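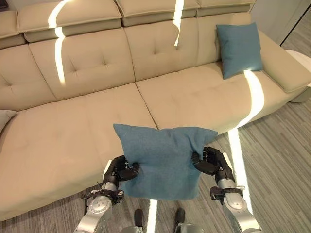 About Brokadska

Brokadska tests whether two-armed robots can do household chores at a useful standard. Our lab in Skaltinville is run by Nele Lindemann and Trevor Gagnon.

We score 45 tasks, from wiping counters to straightening sofa pillows. Machines currently pass 21 without help. Soft items remain difficult: fabric shifts in the grip, and placement errors are common. Unsupervised home use is not yet practical.

Results are updated each July. Test requests go to Diane Penner.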